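Drarka Classroom Simulator - Club License

Sold by Grornell Learning Supply
Listed under: Robotics clubs, Simulation, Two-arm robots
Price: 349 dollars per club, per school year
Page updated 2020-09-26

I run the after-school robotics club that Drarka was first written for, so you're getting this page from me and not from a marketing department. Grornell asked if I'd write up the product in my own words and I said sure, as long as I could put the annoying parts in too.

So, what you get. Drarka is a simulator for a two-armed robot with a gripper on each arm. It runs on an ordinary school desktop, and your students write little programs (blocks or Python, they can switch halfway through a project) that send the robot into a furnished room to reach for things, pick them up and put them somewhere else. The license covers up to 44 student accounts plus two coach accounts. We have never filled ours, but Lurdes Antunes runs the club across town and she bumped right up against the limit this fall, so ask about the second-club discount if you're close!

What's in the download

The simulator itself, Windows and Linux
Room pack one: bedroom, kitchen, hallway, workshop
The Provau task set, with starter code for every task
Coach notes, printable
A replay viewer, so kids can step back through a run and argue about it

The Provau tasks are the heart of it for me. Each one gives the team a room, a starting spot and a job, and the score comes from how close the object ends up to where it should be and how many bumps you had along the way. A perfect season adds up to 4000 points. My best team got nearly there last year and they still bring it up every single meeting. Early tasks are one arm, one object. By the middle of the set they need both arms, and that's where you find out who has been reading the joint limits page and who hasn't.

Old machines are fine, by the way. One of ours is from 2012 and it runs the kitchen room a bit slowly with the shadows on, so we turn the shadows off. The bedroom is the heaviest of the four. If your lab computers share graphics memory, read the setup sheet before the first meeting and not during it, like I did.

How we use it in a season

We start in August with the hallway, because there's hardly anything to knock over. Pairs work best, one driving and one watching the joint readout, and then they trade. After a few weeks we move to the bedroom and the reaching tasks, and I let the teams pick their own order. Szu-yu Lu, one of my seniors, wrote a helper script called Louro that prints the distance from each gripper to the target while the program runs. Grornell liked it enough to put it in the download, which made her whole year (and mine).

Things I'd like fixed: you can't rename a saved run, the camera tilt resets every time you reload a room, and the sound effect for a bump is LOUD. Américo Meireles handles support and he does answer, usually with a workaround.

The reaching tasks start with both grippers up, and the team has to plan a path to the nightstand before anything moves. The dark figurine on top is the target in the first one. Most kids go straight for it and forget there's a little white cup sitting right beside it.
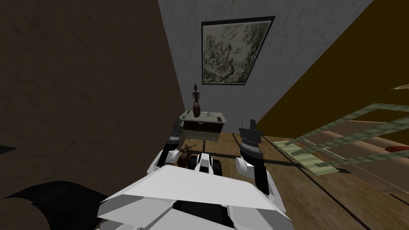

Coach Notes, p. 44

Those notes come as a file you can print, and the page number matches the task list in the back, so when a student asks which room they're supposed to be in you can just send them to the page. Raghda Tarawneh edited the whole thing and made me take out most of my exclamation points.

Ordering

Schools can pay by purchase order or card. Your key comes by email, and the coach accounts have to be set up before the student ones will work - please don't skip that step. Renewals keep your saved runs and scores. If you'd like a trial first, write to Conceição Guerreiro in school sales and tell her how many computers you have and what they run. The trial includes the hallway and the first Provau task, and the trial key can be turned into a full one without reinstalling.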